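Wiletti Round Basket, Red
Storage and Carrying > Baskets > Plastic

Item 870
In stock

A round plastic basket for groceries, pantry goods and anything else that gets moved from one room to another. The sides are an open grid of square holes, so you can see what is inside and crumbs drop out when you turn it over. The rim is thick and smooth.

The Wiletti is molded in one piece. There are no handles to snap on and no seams along the wall. Most people carry it by the rim, with one hand on each side, or hold it against the hip with one arm.

Details
Shape: round
Color: red
Material: plastic
Wall: square openings
Rim: thick, smooth
Lid: none
Packed: 6 per carton, nested
Care: wash by hand with warm water and dish soap

What fits

The basket is sized for a small grocery run. Boxes go in first, standing on end against the wall. Wrapped packages can lie flat at the bottom or lean on the boxes. Loose rice, beans and similar goods should stay in their bags, as the openings will let them through.

It is a good size for a pantry shelf if the shelf is deep enough. Measure the shelf before ordering. The rim is the widest part and needs some room on both sides if you plan to pull the basket out often.

We do not recommend it for heavy glass jars or full bottles. For those, see the Zisa crate, which has a solid bottom and two cut-out grips.

Using it on a table or counter

The bottom is plain plastic with no rubber feet. On a bare countertop it slides easily when it is light. On a tablecloth it stays put better, though a loose cloth can bunch up under it if you drag the basket. Lift it to move it.

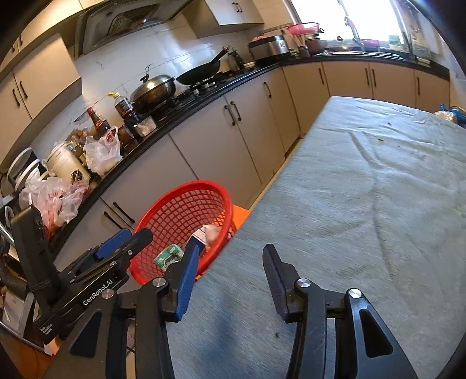 Wrapped food and small boxes can be taken out from the top without emptying the whole basket. If you unpack at the table, keep the heavier items in until last so the basket does not tip when you reach in.

Cleaning

Rinse the basket under the faucet and go over the grid with a dish brush. Let it drain upside down. Do not use bleach or scouring pads, which leave dull patches on the rim. The basket is not meant for the dishwasher and should be kept away from stove burners and heaters.

Ordering and delivery

Single baskets ship from our Wokau warehouse, usually within 9 working days. Full cartons ship from the same place and may arrive on a separate truck if ordered with furniture or shelving. Orders over 3000 pieces are handled by Śliwiński, our wholesale partner, and need a written quote.

Returns are accepted on unused baskets with the paper label still on the rim. Cracked or bent pieces are replaced at no charge. Keep the carton until the replacement arrives.

Also in this range
Wiletti Round Basket, White
Wiletti Oval Basket, Red
Zisa Crate with Grips
Zisa Shelf Liner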